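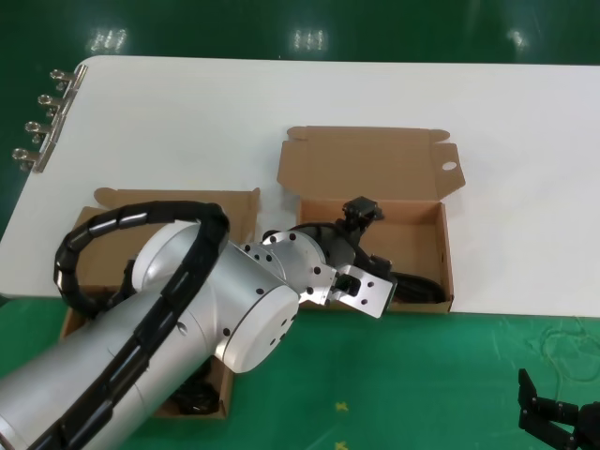
*Figure 7. Two open boxes at the packing table, each with a cable inside.*

## 4. Packing cables into the hinged-lid box

This section covers packing a single coiled cable into the brown hinged-lid box. It applies to the Fluvport mains lead and the Fluvport extension lead. For reels, and for any lead longer than four metres, use section 5.

Read section 3 (Folding the box) first. If you are new to the table, do your first batch with someone who has packed this product before.

### 4.1 Before you start

You will need:

- folded boxes from the Storanov stack, lids open
- cables that have passed the continuity check
- hook-and-loop ties, one per cable
- instruction leaflets, folded once
- the batch sheet and a pen

Wipe the tabletop with a dry cloth. Grit left on a white top will mark the underside of the box, and marked boxes come back from Bozkurt.

Check any clamps fitted to the table rail. They should be done up finger-tight. A clamp that turns freely can drop when the table is knocked.

**Caution:** Keep spare wires and offcuts off the floor where people walk. Put them in the scrap tub at the end of each batch.

### 4.2 Coiling the cable

1. Hold the plug end in your left hand, with the plug pointing away from you.
2. Make the first loop a little wider than your hand.
3. Lay each further loop on top of the first. Give the cable a half-twist between finger and thumb as you go, so that the loops lie flat.
4. Stop when there is a hand's length left over.
5. Wrap the tie round the coil once, opposite the plug, and press it closed.
6. Tuck the loose end under the tie.

**Note:** Do not wind the cable round your elbow. It puts a twist in the lead which stays there, and the coil springs up against the lid.

If the coil will not lie flat, undo it completely and start again. Pulling the tie tighter does not help and can leave a dent in the sheath.

### 4.3 Loading the box

1. Put the box on the table with the hinge away from you and the lid standing up behind it.
2. Fold the lid right back once and let it come up again. This loosens the crease.
3. Check that the bottom of the box is flat and that both side walls are locked. Press each wall outwards with your thumb. If it moves, refold it as in section 3.
4. Lower the coil into the box. Do not drop it.
5. Slide the coil into the right-hand front corner.
6. Turn the plug so that the pins face the side wall. Pins left facing upwards will mark the leaflet and may go through the lid.
7. Lay the leaflet on top with the Fluvport name facing up.

**Caution:** Before you let go of a box, make sure all of it is on the table. A box standing partly over the edge will tip when the lid is pressed down.

Two boxes may be open on the table together. Finish loading one before you put anything in the other. If you are called away, close neither box. Leave both lids up so that whoever takes over can see what is inside.

### 4.4 Closing the lid

1. Fold the flaps at both ends of the lid inwards until they stand square to it.
2. Bring the lid forward and guide both flaps down inside the walls. Do them together. If one goes down first, the other will catch and crease.
3. Press along the front edge from the middle outwards until it sits level.
4. Lift one corner of the lid gently. It should hold. If it springs open, take the leaflet out and look for a loop of cable standing proud.

Do not tape the lid. The Zevdale boxes are meant to be opened and closed again, and tape tears the printed side.

A flap that has been bent the wrong way can be pressed flat and used once. If it has torn, throw the box into the cardboard cage and fetch another.

### 4.5 Labelling and stacking

1. Stick the batch label on the short left-hand side, with its top edge level with the top of the box.
2. Write the batch number on the sheet and initial it.
3. Stack finished boxes on the pallet with all labels facing out.
4. Stop at seven layers.

A full pallet holds 70 boxes. Part pallets are allowed at the end of an order and need a yellow slip on the top layer with the number of boxes written on it.

**Note:** Sheets from before April still have a column for box weight. Leave it blank. Pramila Dwivedi is replacing them as they run out.

### 4.6 If something goes wrong

| Problem | What to do |
|---|---|
| Coil pushes the lid up | Undo and recoil, keeping the first loop smaller |
| Coil slides about in the box | Make the loops wider so that the coil touches two walls |
| Lid will stand up but will not close | Work the crease back and forth, then check the end flaps are square |
| Side wall comes unlocked during loading | Take the cable out, refold the box, load it again |
| Tie missing or will not stick | Use a new tie. Do not use a rubber band or tape |
| Plug pins bent or sheath cut | Put the cable in the reject tray and write it on the sheet |
| Leaflet for the wrong lead | Stop, and open every box in the batch back to the last one known to be right |

The last one must be reported to Nermina Kadrić before packing starts again, even if only one leaflet was wrong.

### 4.7 Clearing the table

At the end of the batch:

1. Close or unfold any empty boxes and put them back on the stack. Keep used boxes separate from new ones.
2. Return spare leaflets to the tray they came from.
3. Count the ties left over and write the number on the sheet. If it does not match, a cable has gone out loose or with two ties, and the batch must be checked.
4. Put cables that have not been packed back on their hooks. Do not leave them in an open box overnight.
5. Hand the sheet to Colin Haslam, or leave it in the wall pocket marked 53.

Replacement ties and labels are ordered through the stores book. Allow four working days.

For the larger box with the separate lid, continue to section 5.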